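How to wash a big tub of building blocks without losing your weekend

If you have ever taken in a bag of second-hand blocks, you'll know the feeling. They look lovely from across the room and then you pick one up and it's sticky, and the one under it is sticky too, and you begin to wonder about the household they came from. We wash ours every July, when the toy library at Trurkville shuts for the summer, and over the years we've settled into a way of doing it that is fairly painless.

Start by sorting. Plastic blocks can go in water, but anything wooden, anything with a battery and anything with a paper sticker needs to be put to one side and wiped by hand with a damp cloth. Do this on a towel in good light, with a cup of tea nearby, as it takes longer than you think. Our whole collection comes to 800 pieces and the sorting is always the slowest bit.

Next, get your water ready. You want it hand-hot and no hotter, because cheaper plastics can go out of shape – I ruined a very nice set of arches that way and still feel bad about it. A good squirt of ordinary washing-up liquid is plenty.
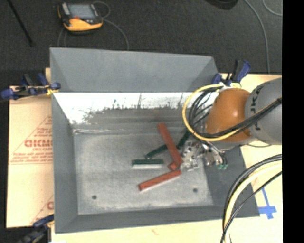
Trurkville Toy Library – Cleaning and Mending Team

Put the blocks into a mesh bag, the sort you'd use for delicate washing, and tie the neck firmly. Fill it no more than half full so that everything can move about. Lower it into the water, swish it round, and leave it to soak for 7 minutes. Then swish again, lift it out and let it drip over the sink.

For stubborn grime, an old toothbrush is the best tool there is. Hằng Cù, who taught me most of this, does the corners first and then the flat sides, and she gets through a bag in half the time I do. Crayon comes off with a dab of bicarbonate of soda on a damp cloth. Felt pen mostly doesn't, I'm afraid, and after two goes I let it be.

Rinse in clean, cool water until there are no more bubbles. If your blocks are hollow, give each one a good shake, and then another, as water loves to hide inside and will smell dreadful by August.

Spread everything out on towels in one layer and turn the blocks over before bed. Leave them overnight, and for a second night if the weather is damp. Please don't put them on a radiator!

While they dry, wipe out whatever you keep them in, corners included, and let that dry too before anything goes back.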